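Small desktop drawer cabinet on a bench mat: drawers creep open, cabinet walks

Posted in Workshop and Bench Storage
June 11, 2020
317 views

Leitão

I have a small white drawer cabinet, four drawers stacked, that lives on a workbench covered with a brown rubber mat. The drawers hold screws, crimp terminals and spare hooks. Two problems.

First, the top drawer opens by itself over the course of a day. It comes out far enough that I catch it with my sleeve. The second drawer does it too, but less. The bottom two stay shut.

Second, the cabinet rotates. I set it parallel to the back edge of the bench in the morning and by evening it is turned. Pulling a drawer is enough to shift it when the drawers are lightly loaded.

The bench is a Brornivis with adjustable feet. The mat was bought separately, cut to size, and is not glued. I would prefer not to drill the cabinet or the bench top, as the bench goes back to the landlord in March. Double-sided tape held for a week and then let go on the mat side.

Is there a standard way of dealing with this?

Skoltier

Put heavier stuff in it. Mine is full of drill bits and has never moved.

Mitali Wickramasinghe

These are two separate faults and should be dealt with separately.

Drawers creeping open. Put a level on top of the cabinet, front to back. Then take the cabinet off, put the level on the bare bench with the mat folded back, and compare the two readings. If the bench itself leans toward the front, correct it at the feet. If the bench is level and the cabinet is not, the mat is probably uneven under it. Cut mats often keep a curl from the roll, and a curl under the rear edge of the cabinet tips it forward.

If both readings are level, look at the runners. Small plastic cabinets of this type usually have a molded rib and no detent, so the drawer stays shut by friction only. Vibration from a compressor or a grinder on the same bench will walk a drawer out. A strip of thin felt, 3 mm wide, on the inside wall near the back of the drawer adds enough drag. Start with one side. Two strips can make a light drawer bind and then jump when it releases, and the contents end up on the floor.

Your top drawer moving more than the others is consistent with uneven loading. Weigh them if you have a kitchen scale. My top drawer held washers and came to 407 grams, and the bottom one, with bolts, came to 2936. I had them in the right order by luck. Keep the heaviest drawer at the bottom in any case, as a full top drawer pulled all the way out can tip an empty cabinet.

Cabinet rotating. You are pulling off center. With a single small handle this is hard to avoid when the cabinet stands to one side of you. It is easier to turn the cabinet so that the drawer fronts face the place you work from, and leave it at that angle. Parallel to the bench edge looks tidier but the pull is then always diagonal.
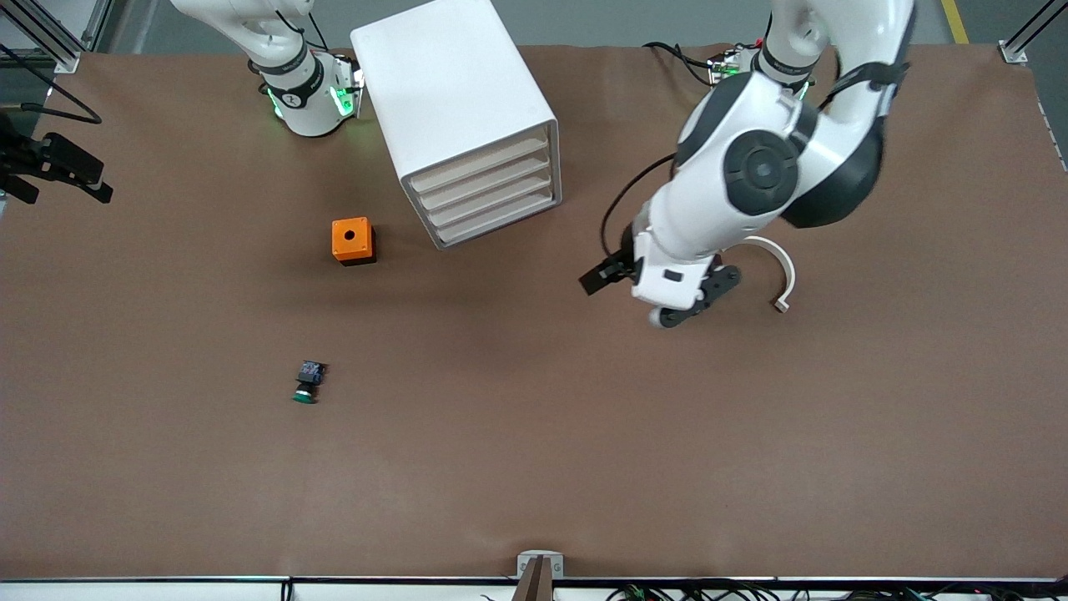
Four-drawer cabinet set at an angle on a brown mat, orange box in front of it, white hook to the side.

Leave clear mat in front of the drawers, at least the full depth of one drawer. Loose parts such as hooks should go to the side of that space. A box left in the path of the bottom drawer gets pushed along every time you open it, and people then start lifting the cabinet instead.

For grip, tape fails on rubber mats because of the plasticizer in the mat. Use four soft polyurethane bumpers on the cabinet underside, one per corner, set slightly in from the edge. Wipe the mat with isopropyl alcohol first and let it dry. If it still moves, lay a piece of shelf liner under the cabinet, trimmed to the same footprint. Neither leaves a mark on the bench.

Leitão

Bench was low at the front left foot. Adjusted, and the second drawer now stays in. The top one still creeps, so I will try the felt. Bumpers are ordered.

Drullholm

Same cabinet problem here, different fix. I put a rubber band around the whole thing, vertical, over the drawer fronts. It works but you have to take it off each time you want a screw. Would not recommend for daily use. Fine for moving house.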